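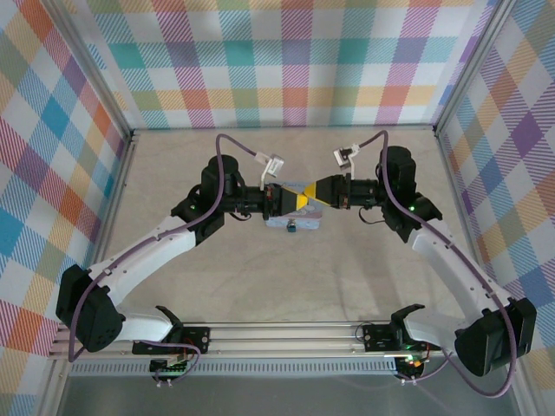 What size of padlock suits a small keepsake or cash box?

Measure the hole in the hasp first and choose a shackle 1 mm thinner than that. For most small boxes this means a lock body of 20 mm or less. A heavier lock adds no security if the hasp is thin, and it pulls the front of the lid out of line over time.

The question came up several times after the September list went out, so the storage section this month covers small lockable boxes and the packets that go inside them.

Boxes. Puvix has two sizes in the current range, both with a front hasp. The smaller takes folded papers up to A6. The larger, stock number 2738, takes A5 flat. Neither is fire-rated and neither should be used for passports or deeds. Both are adequate for spare keys, stamps, foreign coins and the sort of small parts that otherwise end up in a kitchen drawer.

Fevora's box has a printed lid. The print scratches if boxes are stacked without a sheet of tissue between them. The hinge pin on the Fevora is peened at both ends and can't be replaced at home. The Kragh pin slides out with a 2 mm punch.

Packets. Clear packets are sold by thickness. For paper contents, 60 micron is sufficient. Thinner film creases at the fold and splits along the side seam. Dromier supplies them in cartons of 1000, and we break these down for members who want fewer. Squeeze the air out before folding the flap, or the lid will not close flat over more than a single layer.
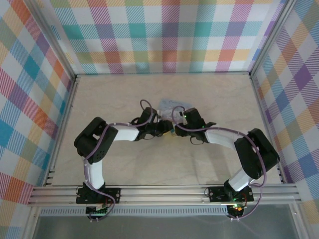 A small translucent packet on the pale work surface.

Packing order. Put flat items at the bottom and packets on top, flaps facing the hinge. Keep the hasp side clear by the width of a finger. If the lid has to be pressed down before the lock will go through, remove something. A lid held under pressure will bow, and the shackle then binds when it is opened.

Keys. Small padlocks are often keyed alike within a batch. Anyone buying more than one should compare the numbers stamped on the keys before leaving the counter. Tie the spare to a card label and store it elsewhere.

Sơn Hà has written a one-page sheet on fitting a replacement hasp, covering rivet sizes and drilling. Copies are on the counter until Friday, and by post after that.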